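Ploltum budget talk – my notes, NOT for the handout. 20 min slot, Wednesday, after lunch so keep it moving

**Start**

- Hi, who I am, thank Sandra for the slot
- Say up front: this is about money and planning. Demo people are after me, save the fun questions for Gearóid
- One thing to take home – the arm is the cheap part of the argument. Everything you bolt to it, plug into it, or train people on is where the budget goes wrong
- (don't do the coffee machine joke again)

**Where we were last year**

- One line item. "Handling equipment." That was the whole plan
- Spent the first half of the year buying bits against it. Fingertips, cables, a second table, mounts, more fingertips
- Coralie in finance sent back 12 purchase requests in one month, fair enough, none of them said what they were for
- Lesson: split it before you ask. Finance will say yes to four clear lines way before one fuzzy one

SLIDE – the four lines

1. Hand-held grippers, for collecting demonstrations
2. Arms + mounts
3. Consumables and spares
4. People time. Put it on the page even if it comes from someone else's budget

Pause here. Let them take the photo of the slide, they always do

**Line 1, hand-helds**

- Buy these first. You learn what your task needs before you commit to an arm
- Buy in pairs. Single hand is fine for pick and place, useless once the job is opening, passing, steadying. We bought singles and then had to wait on the second order
- Check both of a pair take the same fingertips!! Ask the vendor in writing. Hendia said yes on the phone, then sent a different part
- Price per unit looks small on the quote. Add charging, storage, a laptop, a case. Ollent quote had none of that on page one, all on page three
- Spare: one per two pairs. Ebony thinks that's too many, she can say so in Q&A

**Line 2, arms**

- Don't sign untill you've got a month of task trials behind you
- Lease vs buy – we leased. Poon wanted a deposit up front, got it moved to delivery, just ask
- Floor space. Fletcher measured the room, didn't measure the door. Measure the door
- Service contract: read what "response" means. Ours meant an email

**Line 3, consumables** (slow down, this is the one people skip)

- Fingertips, tape, cable ties, sleeves, cleaning stuff
- Also the objects! Jars, lids, cups, boxes. They get scratched, they get squashed, someone puts lunch in one
- We put 403 dollars against objects for the first quarter. Looked silly on paper, was gone before December
- Fingertip order was 100, Fletcher's call, right call
- Clear stuff needs its own row. Plastic you can see through is a different job from a cardboard box, so plan more trials and more replacements. Don't let anyone average it in with the easy objects
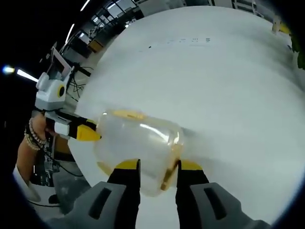

- so the budget row for two-hand work. Twice the hardware, twice the people if you split the hands between two operators, and you have to book both of them at the same time. Scheduling was harder than buying
- Table time is a cost. Write down who has the table and when. We run mornings for single hand, afternoons for pairs, 4 pm hard stop for copying files
- Total for line 3 plus table setup came to 1855. Coralie signed that in a day becuase every row had a reason next to it

**Line 4, people**

- Training new operators. Half a day each, then a shaky week
- Somebody has to check the recordings. If it's not in the plan it lands on whoever's nicest (Ebony)
- Put in cover for holidays

**What I'd do over**

- Ask for spares in the first order, freight on the second one hurt
- One shared sheet, one owner. We had three sheets
- Get finance in the room once. Coralie watched a session for an hour and I never had to explain fingertips again
- Hold back a bit for the thing you forgot. Ours was lighting

**If running late** – cut the service contract bit, skip to line 3. Do NOT cut line 3

**Q&A, likely ones**

- "Why not buy the arm first?" – see line 1, you'll pick the wrong one
- "Can we share kit between sites?" – we tried, shipping ate it. Fine if you're in the same building
- "Which vendor?" – not answering from the stage, grab me after
- Template sheet: Sandra has the link, she'll send it round. Blank version only, take our prices out first

Leave the four lines slide up at the end. Clicker goes back to Gearóid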